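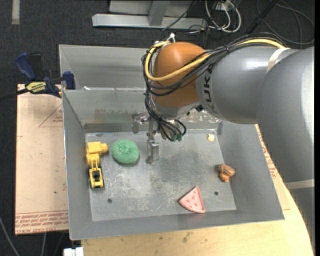
Bin with the yellow digger, green scourer and watermelon slice in it

Best way to clean a scuffed metal bin used for odds and ends?

Asked by Emanuel Sandu, 11th June
Viewed 377 times

I have a shallow grey metal bin with sloping sides and a taller panel at the back. Small toys and kitchen bits get sorted in it. The floor has dark smudges all over and plenty of scratches. Washing-up liquid and a cloth take off the dust but leave the smudges. I would like it clean enough that the smudges don't come off on the toys. There are two small holes in the floor, so I can't fill it and leave it to soak unless I plug them. It sits on a sheet of cardboard which I want to keep dry. I have a round green scouring pad, the one in the photo, but don't know if it will make the scratches worse. The bin came from Skiltari and had no care leaflet with it.

2 answers

Yaw Arthur
Take everything out first, small pieces included, and put them in a tub with a lid. There is a tiny pale yellow bit up by the back wall that would go down a plughole easily.

Don't use the green pad on the whole floor. It will dull the metal and you will end up with more marks than you started with. Make a paste of bicarbonate of soda and water, spread it on the smudges and leave it for 6 minutes. Wipe with a damp cloth, going in one direction, then wipe again with clean water. Dry it straight away, paying attention to the edges of the holes, where rust tends to start on bare metal. I did the same on an old Avram tray last October and most of the black came off in two goes.

The scratches will stay. If they bother you, cut a piece of drawer liner to fit the floor. Closto do one on a roll.

Wash the plastic toys separately in warm soapy water. Check the digger for water inside the cab before you put it away.

skomov_fan109
just use white spirit, worked on mine. open a window

Was this page helpful? Yes / No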